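Stondier Young Readers: Machines and Methods
Reading time: 3 minutes

We use cookies to remember your page settings. Accept | Manage

How a robot learns to put a computer chip in its place

Every computer has a main chip called the processor. It does the math that makes everything else run. The processor sits in a socket on a large green board called the motherboard. If it goes in crooked, it can damage the tiny contacts in the socket.

People do this job with their fingers and eyes. The Tshabalala project asked whether a robot could learn it by copying people.
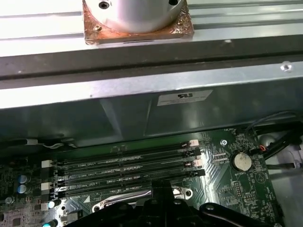
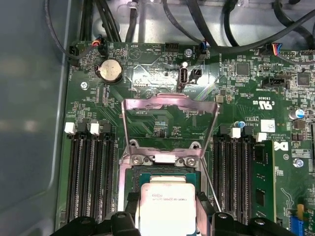
The views come from a small camera mounted close to the robot's gripper. The camera travels with the gripper, so it stays near the work.

A reader named Pomberg wrote to ask why the robot could not simply be told where the socket is. "My printer knows where the paper is," the letter went on. "Why can't the robot be given the right numbers and sent there?"

It can, if nothing ever moves. Factories have used that method for a long time. But a computer case may be set down a little to the left one day and a little to the right the next. The numbers would then be wrong, and a very small error is enough to spoil the job.

The project used a method called learning from demonstration. It has three steps.

1. A person steers the robot by remote control and does the job. The computer records the camera views and every movement of the arm.
2. A program studies the recordings. It looks for links between what the camera saw and how the person moved next.
3. The robot tries the job alone. It looks, moves a tiny amount, then looks again.

One run through the job is called a demonstration. The team first recorded 40 of them, and the robot then placed the chip correctly in 38 out of 100 tries. Most of the misses had the same cause - the chip was turned slightly when it reached the socket.

The team did not change the program. In June they recorded more demonstrations, and in these the person started with the chip a little crooked and then straightened it. The robot needed to see mistakes being fixed. If every recording is perfect, the program has no record of what to do when something is off by a bit.

This result has limits. The tests at the Stavudlow lab used one kind of processor. A chip with a different shape would need new recordings. The robot also has no idea what a computer is for. It has only learned which movement tends to follow which view.

Words to know

Gripper: the part of a robot that holds things.
Socket: the holder on the board where the processor sits.
Demonstration: one recorded run of a job, done by a person for the robot to copy.

Contact Stondier | Copyright Stondier Young Readers | Back to top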